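Bench notebook, November
Tower refurb, memory and board checks

Start 9.20. Unit 698 from the Cormier return, Dell tower, side panel off and case laid on its side on the ribbed table. Cooler already removed by Torben Kröger. Plan is to get the memory side sorted before anything else is touched.
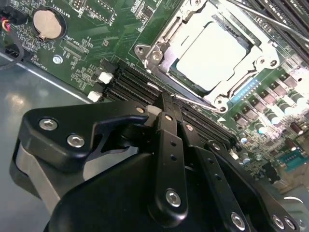
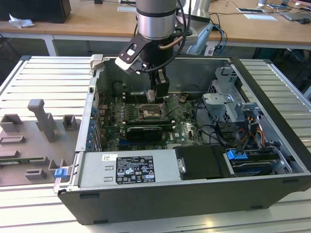

Board still in the case, both views.

Mains lead off, power button held in for 20 seconds, then strap on. Floltimton sheet says 9 seconds but I have used 20 since the spring and see no reason to go back.

Complaint on the ticket: will not post, beeps, sometimes starts on the third or fourth try. Typical of a module not fully home or dirty contacts. Ravinder Caron thinks the board itself. I would want to see it fail with known good memory before agreeing.

Order of work:

1. Note which slots were filled on arrival (on the ticket, Torben's writing, legible for once).
2. Slots blown out with dry air, short bursts, nozzle kept well back.
3. Contacts on the modules wiped with the Fetex cloth, one direction only. Leave to dry before refitting.
4. One module, first slot of the first channel. Both ends pressed evenly until the latch closes. Do not close the latch by hand and assume the module followed it.
5. Power on, log the beep code, power off, lead out, next slot.

Coin cell: measure before relying on any stored settings. The holder is next to the BATTERY1 marking. Limit for us is 2.9 V, anything lower gets a new one. Cells are in the Fanatside drawer, second row, and the box needs reordering when it gets under 200.

FAN_SYS1 lead runs close to the edge of the board. Route it back the same way on reassembly – the last tower of this type came back with a lead pinched under the panel.

Socket: keep everything off the load lever until the memory work is finished. Inspect under the magnifier with the lamp low from the side. Overhead light is too bright on the metal and hides a bent contact.

Open points
– Torben to find the torque figure for the cooler screws. Mine is from the older sheet.
– Ask Cormier whether the unit was moved with the cooler fitted. Not on the ticket.
– Power supply to go on the load tester only if the memory swap shows nothing.
– Paste tube nearly finished, new one on order.

Stopped 12.40. Ticket left open under my initials.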